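Swap shelf news

What a month for the Pomholm swap shelf! When we put up those first two planks by the back door of the hall, I thought we might get a few cookery books and somebody's old jigsaws. By the end of May, 138 households had signed the borrowing book and 1,197 things had changed hands. I had to buy a second notebook, and the first one is already losing its cover.

The jigsaws do turn up, of course, but so does everything else. Seed trays, a pasta maker, three dictionaries of Welsh, a pair of walking boots that went out again within the hour. My own favourite find was a set of piano books with somebody's fingering pencilled in all the way through (very firm about the left hand, whoever they were). 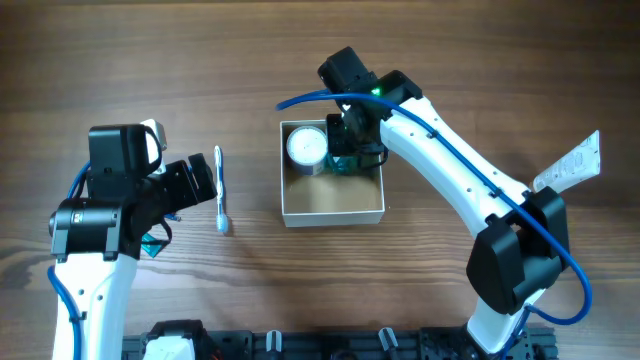 The toy end of the shelf is still the busiest, mostly just after school, and it could do with more for the over-eights. Board games go fastest. Please check the pieces before you bring one in and tape a note to the lid if anything is missing – people are very happy to play with a button for a counter so long as they know beforehand.

We've also started a page for wants. You write down what you're after, and anyone who has one going spare puts their name next to it. It has found homes for a bread tin, two bike pumps and a huge ball of green wool!

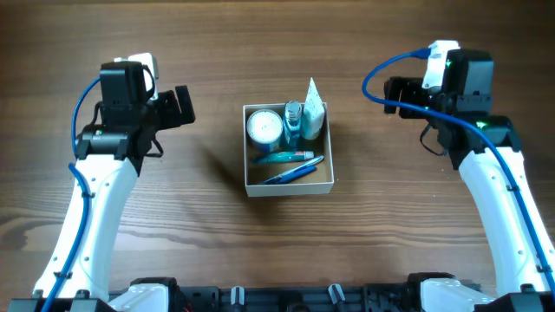

Retno Ginting wrote in to ask whether the wants page could go online as well, as she works late and only gets to the hall once a month. Yes, we'd love to. A photo of the page will go up each week with the hall notices, and you can reply there.

The late opening is staying too, until 8pm, and I'm so pleased about it. It has brought in lots of people I'd never met, and the kettle is usually on.

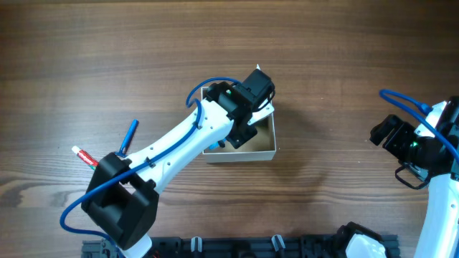
Syahrul Entili thinks we should have an evening just for children's books, with everyone bringing 5 and taking 5 home, and would like to see it happen before the summer holidays. I think it's a smashing idea. Put your name on the sheet by the door if you'd come along, and tell us which ages you'd be bringing for.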